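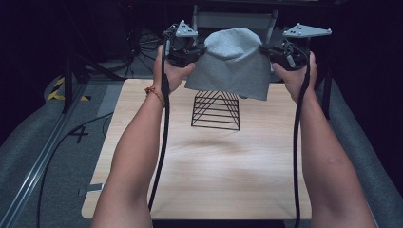 Bought for life, whose life?

I have been reading the labels on things again, which my family will tell you is a bad sign. It started with a hat. Arkholm, who used to sell perfectly ordinary winter woollies, now sell "lifetime pieces", and the lifetime hat costs about what I used to pay for a coat. It comes with a card saying it has been tested to 500 wears. I did the sum on the bus. I wear a hat from October until the crocuses are well over, nearly every day, so 500 wears is three winters and a bit of the fourth. That is a decent hat. It is also a short lifetime, unless you are a hamster.

To be fair to them, I wrote and asked. The reply was friendly and said that "lifetime" meant the lifetime of the product. So the hat will last until it stops lasting. I can't argue with that and I didn't try.

I should say that I want this stuff to be true. I hate throwing things away, I darn socks badly, and I still have the washing-up bowl from my first flat. But the phrase "buy once" has turned up on so many things in the last few years that I no longer think it tells me anything except the price. There's a shop in Trusisholm, up past the station where the key cutter was, that sells nothing else. Buy-once tea towels. Buy-once pegs. A dustpan in a box with a ribbon. I came out with the pegs, I admit it, and two of them have already gone at the spring.

What bothers me most is the guarantee. Read a few of them right through, small print and all, and you start seeing the same holes. Fair wear and tear isn't covered, and fair wear and tear is what happens to clothes. Washing at home is allowed but "may affect" your claim. You need the receipt, the original tag and sometimes the bag. You pay the postage. Arkholm also ask you to register within 12 days of buying, and I would love to know how many people who get a jumper for their birthday have managed that.

Then there are the repair clubs. Plultora is the one that keeps following me round the internet. You pay every month and they mend whatever you send in, up to a limit, and the limit is where it gets interesting. I paid for half a year. In that time I sent them one cardigan with a hole at the elbow, and it came back with a neat patch in nearly the right green. Lovely job. For the same money I could have had it done at the dry cleaner's four times over, or bought another cardigan, or learnt to do it myself. I stopped paying. They asked me why in a form with no box for the answer.

I'm just as doubtful about furniture, where the promises are bigger and the delivery slots are worse. We have been thinking about a new kitchen table for ages. Every showroom says the same thing about pale wood: it gets better with age. Does it? My aunt's got rings on it, and a burn from an iron, and she kept a cloth over it for the rest of her days. I suppose the wood under the cloth was getting better in private.

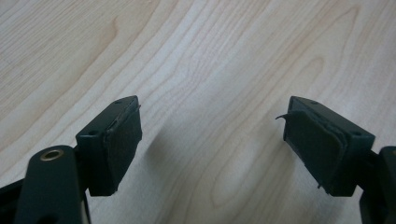
Pale wood with a lot going on in the grain.

I do like a pale table, I'll give them that. What I don't like is being told that a scratch is "character" by the person selling me the oil that gets rid of scratches. Yeom do a kit for this. It has a tin, a cloth and a booklet, and the booklet says to oil the table every month for the first year. If I had wanted something that needed feeding I would have got a cat.

A few readers will write in to say their grandmother's saucepan is still going, and I believe them. Mine is too. But we only hear about the saucepans that made it. For every one of those there must have been roughly 1000 that lost a handle and went out with the rubbish, and they don't get blog posts. Old things look well made partly because the badly made old things have gone.

So what do I do now? Not a lot, to tell the truth. I look at the seams. I pull the thing about a bit in the shop if they let me. I ask what it costs to mend and who does the mending, and if the person behind the till has to go and find out, I leave it a week. The hat I'm wearing this winter came from the market and had no card in it at all. It's gone a bit loose over the ears. I'll let you know about the table.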